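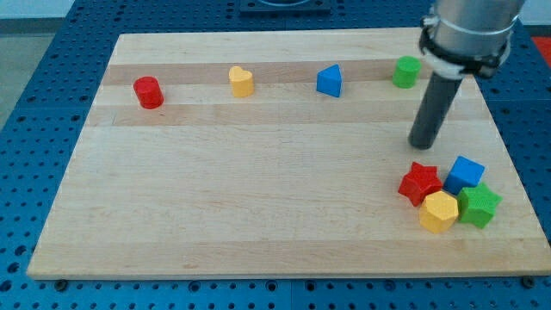 枫木拼板和几块积木。

Staseck木工坊在Stistisstead老火车站后面，临街没有招牌，门上只钉着一块写了营业时间的木牌。店主开这间作坊将近20年，主要做拼板：切菜板、揉面板、桌面、儿童桌的台面，也接一些修补旧家具的活。采访约在早上七点半，她说八点以后机器一开，说话就费劲了。

她先去看了一眼墙上的湿度计，在旁边的本子上记了一笔，然后才坐下来。

“每天早上都要记。”她说，“夏天和冬天差得很远。很多人以为木头做成东西就不动了，不管做成什么，它都在动，空气潮了它吸水，变宽，空气干了它又缩回去。做拼板的人一辈子就是在跟这件事打交道。”

作坊的面积是80平方米，一道隔墙把它分成两间。外间放机器和木料，里间上胶、打磨和上油。隔墙是她接手以后砌的。之前这里是一家修自行车的铺子，地面上的油渍到现在还没有完全去掉，她在上面铺了旧地板。

她入行的时候没打算做拼板。那时她在Drerkik家具厂的样品车间上班，给设计部门打样，今天做一把椅子，明天做一个抽屉，做完就拆，很少有东西能留下来。“工资是按时发的，同事也好，就是没有一样东西是我做完以后有人在用的。样品摆在那里让人拍照、量尺寸，过一阵子就进了仓库，仓库满了就处理掉。我有一次在处理的那堆东西里看到自己做的一个柜子，柜门还是好的，我把合页拆下来带回家了。”

那副合页后来装在了作坊里间的工具柜上。她指给我看，黄铜的，已经发黑。

离开家具厂以后，她先租了一个车库，什么都做。邻居要鞋架就做鞋架，要狗窝就做狗窝。后来镇上一家面包房找她换一块揉面板，原来那块中间凹下去了，面团在上面摊不平。她量了尺寸，用枫木拼了一块新的，送过去的时候在店里站了一会儿，看面包师傅在上面试着揉了一团面。

“他没说好也没说不好，就接着干活了。过了几个月，他介绍了另一家来。后来又有人来。我就这么慢慢地不做狗窝了。”

我问她，为什么是枫木。

“硬，细，没有什么味道。”她说，“橡木也硬，但是橡木的管孔粗，面粉和水进去了不好清理，而且橡木里的单宁遇到铁会发黑，刀子湿着搁在上面一晚上，第二天就是一道黑印子。山毛榉可以，很多地方都用山毛榉，价格也便宜一点，但是它动得厉害，我做过一批，冬天有好几块翘了，全部收回来重做。胡桃木好看，有人指定要，我也做，只是我自己厨房里用的是枫木。”

她的木料大部分来自Howlader木材场，开车过去要翻过一道山，冬天路上结冰的时候就不去。木材场的人认识她，知道她挑料慢，会提前把一捆板子摊开。她挑料先看端头，看年轮的弧度，再看板面上有没有斜着走的纹理。

“端头上的年轮要是弯得厉害，这块板以后就会朝一边弯，像瓦片一样。年轮越接近竖直，板子越老实。可是竖直的料少，贵，你不可能每一块都挑到。所以才要拼。把一块宽板锯成窄条，翻一翻，换一换方向，再胶回去，每一条都想弯，互相牵着，弯不到哪里去。”

颜色的事情，她说顾客问得最多。枫木的边材颜色浅，心材深一些，同一棵树上锯下来的板子也会深浅不一，拼在一起就成了一道一道的。有些顾客喜欢，有些顾客以为是用了不同的木头，甚至以为是染的。

“有人拿着板子来问我，这一条怎么比旁边的黄，是不是次品。我说这是同一种木头，树里面就是这样长的。我可以专门挑颜色一致的给你，要多等，要加钱。说到这里，多数人就不介意了。用上一年，整块板都会往黄里走，浅的和深的也就靠近了。”

从木材场拉回来的料不能马上用。她把板子一层一层码起来，中间垫上小木条，让空气能过去，在外间放着，直到含水率降到8%左右的范围里稳住。等多久看季节，也看料的厚薄。她用一支插针式的测湿仪，每次在板子的不同位置测，端头的读数不算，她嫌端头干得太快，会骗人。

“刚开始做的时候我等不及。订单来了，料还差一点，我想差一点就差一点吧，就锯了。胶上去的时候严丝合缝，漂亮得很。送出去不到一个冬天，端头裂开了。顾客打电话来，很客气，越客气我越难受。那以后料不到我不开锯，顾客要等就等，不等我就介绍别家。”

八点过后，外间的平刨响了起来，是她的徒弟在干活。我们把椅子挪到里间，关上了门。里间比外间暖和，上胶需要一定的温度，太冷了胶会变成白色的粉，粘不住。墙边靠着一排夹具，长短不一，螺杆上沾着干掉的胶。她说夹具永远不够用，买多少都不够。

她讲上胶讲得很细。锯出来的窄条先要过平刨，把胶合的那一面刨直刨平，两条对在一起，举起来迎着光看，缝里不能透亮。透一点亮，她就重新刨。刨好以后不能放，当天要胶，隔了夜木头的表面会起变化，胶吃进去的就少了。

“有的人靠夹具把缝硬夹严，看上去是严的，木头里面一直憋着一股劲，总有一天要松开。夹具只应该把胶压匀，出力不用很大。我教徒弟的时候，先让他不用胶，空着夹一遍，看看要用多大的力气缝才能合上。要是得咬着牙拧，就拿下来重新刨。”

胶她用的是普通的白胶类产品，耐水的那一种，符合接触食品的要求。她不愿意说牌子，说换过好几种，差别没有广告上讲的那么大，关键是看生产日期，过期的不要，冬天运输途中冻过的也不要。有一年她收到一箱冻过的胶，挤出来像豆腐渣，退回去跟供货方扯了很久。

胶涂完以后，条子要一根一根竖着排好，抹匀，翻倒，靠紧，再上夹具。这一段最忙，胶开始收干之前必须全部弄完。大的桌面要两个人做，一个抹胶，一个摆。从前只有她一个人，她就把大桌面分成几段来做，先胶成几块窄一些的板，第二天再把它们合起来。

“我现在还是喜欢分段做，徒弟在也分段做。出了错只错一段。”

徒弟跟了她五年。她没有给他定什么课程，头几个月让他扫地、码料、擦机器、磨刨刀。磨刨刀他磨了很久，磨到能在手背上刮下汗毛来。她说现在能买到一次性的刀片，用完就扔，很多作坊已经不磨刀了，她自己也在几台机器上换了一次性的，但是手工刨还是要磨。

“他问过我，以后他自己开店，可能一把手工刨都不用，为什么还要学。我说你磨过刀，就听得出机器上的刀钝了。声音会变，刨出来的面也会发毛。不会磨刀的人要等到板子上起了槽才发现。他当时不太服气，后来有一天自己把机器停了，说声音不对，拆开一看，刀刃上有个豁口。”

说到这里她起身去外间看了一下，回来时手里拿着一块试料，是一小段胶好的枫木，中间有一条胶缝。她让我试着把它掰断。我没有掰动。她把它架在台边，用锤子敲了一下，断了，断口在胶缝旁边的木头上，胶缝本身没有开。

“每批胶我都这样敲一次。断在木头上，这批就能用。断在胶上，就要找原因，是胶的问题，还是刨得不好，还是天太冷。”

断下来的木头她扔进了墙角的纸箱里，和刨花分开放。刨花送给附近养马的人垫马厩，碎木头冬天自己烧炉子。胶缝多的边角料她不烧，攒起来，有学校的手工课来要，就给他们拿去。锯末处理起来最麻烦，枫木的锯末很细，飘得到处都是，她花在吸尘设备上的钱比花在带锯上的还多。

“年轻的时候不戴口罩，觉得碍事。后来体检，医生问我是做什么工作的，我说做木工，他让我去拍个片子。片子没事，可是等结果的那几天我睡不好。拿到结果以后我就去买了吸尘机，徒弟不戴口罩我不让他进外间。”

我问到手工作坊和工厂的差别。网上一块枫木切菜板的价钱，有时比她买料的成本还低。她没有回避这个问题。

“我在工厂待过，知道他们怎么做。他们的料是用窑烘干的，含水率控制得比我准，压机也比我的夹具好，拼出来的板子没有什么可挑剔的。不能因为自己是手工做的，就说人家不好。他们省钱省在条子上，条子窄，短料也能用，用指接接起来，一块板上全是接口。用起来没什么问题，就是我自己不太爱看。”

她觉得自己能做的，是工厂不愿意做的那一部分：特殊的尺寸，一块两块的订单，还有修。来修的板子占了她不少时间，多数是开裂的、翘的、被刀砍出坑的。开裂的从裂缝处锯开，重新刨直，再胶回去，板子会窄一点点。翘的先放着，两面通风，放一两个星期，有时候它自己就平了。砍出坑的拿去刨一层。厚的板子可以刨好多次，每次刨完都像新的。

“修一块板收的钱很少，算上时间是赔的。我还是愿意接，修的时候能看到自己当初做得怎么样。有一块揉面板，我刚开作坊不久的时候做的，前年送回来刨面，我翻过来看背面，胶缝还是严的。也有看了脸红的，端头没有倒角，磕得一塌糊涂，那时候不懂。”

最常见的损坏来自洗碗机和水槽。有人把切菜板放进洗碗机，高温加上水汽，出来就开了。也有人洗完平放在台面上，下面那一面干不了，上面那一面干了，板子就拱起来。她给每块板附一张说明，写着洗完擦干、竖着放、不要靠近暖气、隔一阵子上一次油。她估计看的人不多。

“有位顾客跟我说，说明太长了，能不能就写一句。我想了半天，写了一句‘竖着放’。后来印的说明就把这三个字放在最上面，字号大一点。打电话来说板子翘了的，确实少了一些。”

上油用什么油，她也讲了不少。食品级的矿物油便宜，不会变质，缺点是一直不干，隔一段时间就被洗掉了，要再上。桐油和亚麻籽油会干，会在木头里结住，但是干得慢，没有干透的时候有一股味道，有坚果过敏的人对某些油也要小心，所以她每次都会问一句。她现在的做法是矿物油里加一点蜂蜡，隔水加热化开，装在铁罐里，板子卖出去时送一小罐。橄榄油和做菜的油她一概不建议，时间长了会有哈喇味。

“上油要薄，上完等一会儿，把表面多出来的擦掉。很多人以为油越多越好，抹上去厚厚一层，摸着黏手，灰都粘在上面。擦油的布不要揉成一团扔在垃圾桶里，尤其是沾了会干的那种油的布，它会自己发热，能着火。要摊开晾干，或者泡在水里。我在家具厂的时候见过一个垃圾桶冒烟，印象很深。”

桌面的活和切菜板不一样，她单独讲了一段。桌面大，随着季节变宽变窄的幅度也大，固定在桌架上的时候要给它留出活动的余地。她用一种八字形的小铁片，一头拧在桌架上，一头拧在桌面底下，铁片可以跟着转一点。有顾客自己买了桌面回家，用长螺丝和胶把桌面死死地固定在铁架上，冬天供暖一开，桌面从中间裂开，声音像放炮。

“他把照片发给我，问我是不是板子有问题。我让他拍桌子底下，一看就明白了。我没有责怪他，卖的时候我也没有问他打算怎么装。现在谁买桌面我都会问，铁片也直接配好。”

儿童桌的台面是近几年才多起来的，主要是幼儿园来订。幼儿园对边角有要求，圆角要做得大，表面不能有刺，漆要用水性的。她说打磨这种台面最花工夫，砂纸从粗到细一道一道换，中间还要用湿布擦一遍，让木毛立起来，干了再磨。孩子的手嫩，刺一下就哭，家长就会找老师，老师就会找她。不过她愿意接幼儿园的活，付款准时，而且台面用旧了会送回来翻新，不会直接扔掉。

我们聊到钱。她说作坊不怎么挣钱，也没有亏过很多。最难的一年是枫木涨价，Howlader那边的报价一个月变一次，她手上已经接下来的订单又都是按老价钱谈的。她没有去找顾客加价，把手里的存料用完了，自己有一阵子没领工资。从那以后，她的报价单上多了一行字，写明木料价格以下单当月为准。

“那一年我想过回家具厂。我打过电话，他们说样品车间已经关了，样品外包给别人做。我放下电话就去锯料了。也没有什么别的想法，那天就是该锯料了。”

她现在每年接的大桌面有上限，20张，多了就往后排。这个数是按作坊的地方和两个人的手算出来的，上胶以后的桌面要平放着养一阵，里间就那么大，放满了就没有地方干别的。有人建议她在外面租一个仓库，她去看过，仓库里的湿度控制不了，板子放进去等于白晾，就没有租。

关于徒弟以后的打算，她说由他自己决定。他可以留下来，也可以出去开店，她已经答应把那台旧的带锯给他。旧带锯是她当年在车库里用的，轮子上的橡胶换过，电机也换过，锯弯料比新的那台还好用。她没有想过作坊一定要传给谁。

“机器可以卖，房子是租的。真正要交代的是那几本记湿度的本子，还有每一块大桌面的记录，用了哪批料，什么时候胶的，装在什么地方。以后有人拿着桌子来修，查一查就知道。本子给他也行，给别人也行，能看懂就行。”

我问能不能看看那些本子。她从柜子里拿了一本出来，封面已经卷了，里面一栏写湿度，一栏写温度，后面偶尔有一两个字，“雨”“风大”“停电”。八月的那几页，有一行后面写着“门胀，关不上”。她说那是外间的木门，她自己做的，留的缝太小，每年夏天都要刨掉一点，到了冬天又漏风，后来她在门框上加了一道毛条才算完。

“做门跟做板是一个道理，我自己也犯这个错。当时觉得缝大了难看。”

快到中午的时候，徒弟敲门进来，问一块揉面板的端头要不要留长一些。她出去看了看，用手指量了一下，让他先不要锯，等下午再测一次含水率。她又在板子边上用铅笔画了一个三角形。这个记号从板面的一头画到另一头，把每根条子都带上一段，拆散了以后只要把三角形重新拼起来，顺序和方向就不会错。

“我学的第一样东西就是画这个三角形。”她说，“在家具厂的时候，老师傅不讲话，就拿过我的铅笔在板子上画了一个，然后走了。我过了两天才弄明白是做什么用的。我教徒弟的时候就直接告诉他了，没必要让他也猜两天。”

下午她要去送货，一块切菜板和一张修好的小桌子，都在镇上。她把板子用旧毯子裹好，竖着放进车里，又回来把早上那支测湿仪的电池换了。

Staseck木工坊接受预约参观，上胶的时候不接待。旧板翻新可以直接送到店里，送来之前请擦干，不要上油。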